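I moved to Prikelach four winters ago from a country where a coat is something you wear for two weeks. Many people have written to me asking how to dress for the first winter here, so I will write it in one thread. I hope it is useful. 10 September 2020

First, please do not buy your coat in November. In November everybody is cold and the shops know it. I bought mine in August, when I was still walking in sandals, and I paid half of what my neighbor paid three months later.

Second, secondhand is a good choice for a coat. A winter coat is used only some months of the year, and many people get tired of the color before the coat is old. On Driditz there are always pages and pages of them. The shop Zodano, behind the train station, also has a full rack all year, but you must ask, because in summer they keep it in the back room.

When you look at a used coat, look at the cuffs and the collar before anything else. The front can always be cleaned. A collar which is worn thin will not come back.

Then open and close the zipper 8 times. Yes, in the shop, in front of the people. A bad zipper usually works well the first few times and then it begins to catch. To replace a long zipper at Dierckx, the repair shop on the square, costs more than I paid for my first coat.

If you buy online, ask the seller for one more photo, with the coat lying flat in daylight. Sellers on Driditz like to show it on a hanger, and on a hanger every coat looks full.
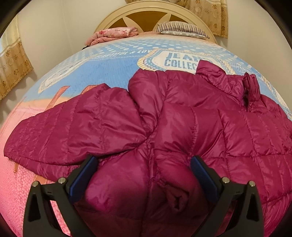

About the filling. In the beginning I did not understand the labels and I was ashamed to ask. Down is the small soft feathers, very warm and very light, but it does not like water. Synthetic filling is heavier for the same warmth, and it dries fast. Our winter has a lot of wet snow, so for me synthetic was better in the first year.

You will also see a number for down, for example 600. It is called fill power. It says how much space the down takes up when it is free, so a higher number means more warmth for less weight. It does not say how much down they put in the coat. I learned this after I bought a thin vest with a very proud number on it.

Squeeze the coat between your hands and let it go. It should rise again slowly. If you feel hard little balls inside, somebody washed it and did not dry it to the end. Sometimes you can save it with a long, low cycle in the dryer, but I would not pay much for it.

Size. Take the thickest sweater you have with you to the shop, even in August. You will be hot and you will look a little strange. Put the coat over the sweater and lift both arms as if you want to reach a high shelf. If your back becomes cold, the coat is too short.

Length is more important than I thought. At the bus stop the wind goes under everything. A jacket to the waist is fine for people who drive. For people who wait for line 2 in the morning, I recommend to go down at least to the middle of the thigh.

Washing at home is possible for many coats, but read the label first. I use liquid soap, a small amount, and never softener. I close all zippers and empty the pockets (I once washed a bus pass and a piece of chocolate together). After that I let it rinse one more time, because soap stays in the filling.

For drying, use low heat and two clean tennis balls. The noise is terrible, so please do not do it late in the evening if you live in an apartment. Every half hour I take the coat out and shake it. It will feel dry on the outside long before it is dry inside.

In spring do not press the coat into a vacuum bag and forget it until October. I did it for two summers and the coat became flat like a tablecloth. Now it hangs in a cotton cover at the end of the closet. If you have no space to hang it, fold it loosely and put nothing on top.

One small word about boots, as three of you asked already. I will make a different thread for them, but buy them one half size bigger and spend more on the boots than on the coat. With cold feet the best coat does not help you.

Also, the free clothes table at the Prikelach library opens again this month. You can take and you can leave. There are usually hats, scarves and children's snow pants, and the snow pants are gone by noon.

Update: someone asks if Zodano takes cards. Yes, but not for less than four euros. And they close for lunch, I forgot to write this.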